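Six weeks with the Ostness bench kit

Friday, July 30, 2021

If you've been reading this blog for a while you know I have a weakness for anything that moves on its own, and that my garage has slowly stopped having room for a car in it. The newest thing out there is the Ostness bench kit, which I ordered in the spring and finally got bolted together in June. I've had enough evenings with it now to write something useful, so let's go!

First, what you get. The kit is a perforated metal table top, a wooden work board that sits on it, a bag of bolts and brackets, a set of colored practice blocks, and a license for Bandeo, the software that plans the moves. The arm is separate. You can buy one from Ostness or bring your own, and I brought my own because I already had a Zanda on the shelf. The kit cost me $1,157 with shipping. That's real money for a hobby, and I went back and forth on it for weeks.

The table is what sold me. My old setup was a sheet of MDF on sawhorses, and every time I bumped it I had to redo all my positions. With a hole grid you put a bolt in, you write down which hole, and it goes back in the same hole next time. I didn't know how much of my hobby time was going into re-measuring until I stopped doing it. I moved the whole board over to one side for a different project, moved it back the next weekend, and my saved positions still worked. I may have cheered out loud.

The wooden board was more of a surprise. I figured it was there to look nice (it does look nice), but it's much kinder to work on than bare metal. When I get a height wrong and the finger touches down, I hear a soft tap and can hit stop. It also gives you a calm background for the blocks if you're running a camera. I haven't sanded or oiled mine and don't plan to. There's a little bow in it if you lay a straightedge across the long way, small enough that I left it alone.

Now the blocks. They come in red, blue, green and yellow, with cylinders, cubes, stars and a rounded lobed shape I still don't have a good name for. I thought I'd be bored with them in a day. I wasn't! A cylinder doesn't care which way you come at it, so that's where I'd tell anybody to start. A cube turned on an angle is a different story, and the stars are a whole education. Push one on a point and it spins. Push it in the notch between two points and it goes more or less where you wanted. I spent an entire evening just pushing a star from one side of the board to the other and learned more than I had from a month of reading.

I run mine with a single long finger on the arm and no jaws at all, so everything is pushing and nudging. The kit supports this nicely. Bandeo has a mode for it where you draw a path on the board and it works out where the finger should travel, with a setting for how far to stay above the wood between pushes. Start that setting high. I started it low and knocked over a cylinder on the way to a different block, several times, before I got the message.

Setting up took me two evenings. The first one was all bolts. The printed instructions are fine up to the page with the board, and then they assume you have the older brackets, so look up the revised sheet on the Ostness site before you begin. The second evening was calibration. You touch the finger to a few known points and Bandeo does the rest, and if you're patient with those touches the results are very good. I rushed mine and had to do them over.

A few gripes. Bandeo is slow to open on my laptop, which is not new, and it forgets the window layout every time. The export file caps out at 3,000 steps, and a long pushing session will run right into that. You can split the session in half and load the parts one after another, but it's clumsy. The bolts are a size my hardware store doesn't stock, and the kit comes with very few spares, so put a tray under your hands — mine went straight down a floor drain. And I wish the blocks came in a box. They come in a bag.

I also tried the Bodin starter set last year, borrowed for a weekend from my local makers' group, and a couple of you asked how they compare. Bodin is cheaper and quicker to get running, and the arm comes with it. If you want to see something move on day one, it's a good choice. I ran out of things to do with it by Sunday, though, mostly because everything has its fixed spot on the base. The Ostness table lets me keep changing my mind, and for the way I work that's worth the extra.

Would I buy it again? Yes, and I'd buy the extra bolts with it. Next I want to get the arm to sort by color and leave the middle of the board clear, then mix everything up and do it again from a different start. After that, maybe a second board so I can leave one job set up while I fiddle with another. If you have the kit and found a way around the export cap, please leave a comment, I'd love to hear it. 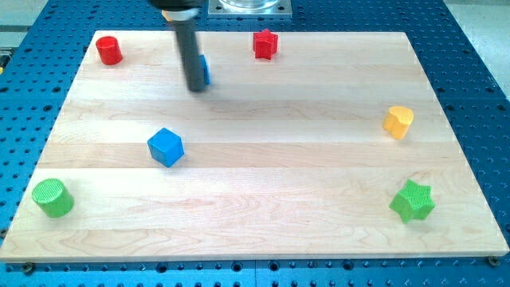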